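Home Health Family Opinion Letters Archive Search

Stop telling parents it's just a virus

Third time this year I've heard it from a family on our road. Kid is tired, kid has a headache, kid doesn't want lunch. Doctor's office says virus, rest, fluids, call back if it gets worse. Well it did get worse. It was strep, and it had been strep for two weeks, and no one had swabbed.

I am not a doctor. I'll say that up front so you can stop writing me about it. I raised kids in Hirkent, I worked the front desk at the Himel Street clinic for a good long while, and I answered that phone. I know what the callback script sounds like because I read it out loud all day.

Here's my gripe. The script assumes the child can tell you what's wrong. Ask a five year old where it hurts and she'll say her tummy. Sore throat, tummy. Ear infection, tummy. Mine said tummy with a broken wrist! They don't have the words yet and they don't have anything to compare it to. So the parent ends up guessing, and then the nurse on the phone is guessing off the parent's guess, and it all gets typed in the chart like it's solid.

And strep in a small kid doesn't always look like strep. Sometimes no sore throat at all. Belly ache, a fever that comes and goes, a rash that feels like sandpaper, throwing up once and then fine. Plenty of parents in this town don't know that. I didn't. The poster in the waiting room shows a big red throat and that's it.

Yes most of it IS viral. I know. I've had that letter too, several times, from people with more schooling than me. A cough and a runny nose, it's probably a cold and an antibiotic won't touch it. Fine. I'm not asking for pills for everybody. I'm asking for the swab when the picture fits, or when it's dragged on and no one can say why. It's a quick test. Gags them a little, they cry, they get a sticker. Done.

What I'd like to see out of Stemine Pediatrics and the other offices around here:

Same-day swab slots, no full visit. Drive up, swab, go home, get a call. They managed drive up for other things when they had to.

A nurse who calls back on day 3 without being asked. Half the families won't call again. They feel stupid. They were told it was nothing and they don't want to be that mom.

Evening hours. The office closes at 5. So do most people's jobs, if they're lucky. A parent paid by the hour is going to wait and see, every time, and I don't blame them one bit.

The schools aren't off the hook either. Sheikh Elementary sends home a nice clear note for lice. Lice! Never killed anybody. Strep goes through a classroom and we get a line at the bottom of the newsletter after the bake sale, if that. 114 families in the lower grades and I'd bet most never saw it. Send the lice note. Cross out lice, write strep. I'd do the photocopying myself. 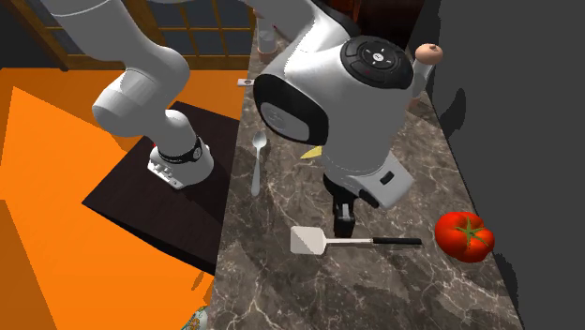 Then there's the finishing-the-bottle problem, which is on us parents. Kid perks up by the second day, the pink stuff tastes terrible, there's a fight every night at bedtime, and somewhere along the line the bottle goes to the back of the fridge and stays there. I've done it. You've done it. If the doctor said ten days then it's ten days, and if she spits it all out, call and ask what to do instead of deciding on your own. And please don't save the leftovers for the little brother. I took that call more times then I can tell you.

Somebody at the last parent night in June told me I was scaring people. Maybe so. I don't think a parent should be up all night over every sniffle, I really don't. But a kid who has trouble breathing, can't swallow, is drooling when she normally doesn't, won't drink, or is so sleepy you can't get her properly awake, you don't wait for a callback on that. You go in. Emergency room if you have to. Let them roll their eyes at you.

For the rest, the in between stuff, write it down. Temperature, what time, what she ate, did she pee. Back of an envelope is fine, mine always was. I noticed at the desk that the parents who read off a list got put through to the nurse, and the ones who said "she's just not herself" got the script. That isn't fair and it's teh way it works right now, so bring the list.

And ask for the swab. Use the actual word. If they say no, ask them to note in the chart that you asked. I've seen minds change pretty fast after that one.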